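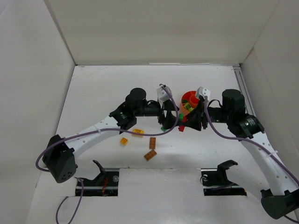 **How many demonstrations does a two-armed policy need before it stops fumbling small bricks?**
Fewer than we budgeted for. Ours levelled off at 100, though we'd gone and recorded 1295 of them, bless us.

---

2/ What helped most was throwing out the slow, dithery ones. Kekeli Sowah went through the lot over most of June (thank you, Kekeli!) and kept the runs where both arms moved with some purpose.

---

3/ We trained on the tidy set and on the full set, 12 runs of each, and the tidy set came out ahead on every brick colour but brown. I have a soft spot for the brown ones now, stubborn little things.

---

4/ Next we're trying the same trimming on the Vodley tasks. If you've done this with soft objects, I'd dearly love to hear how you went.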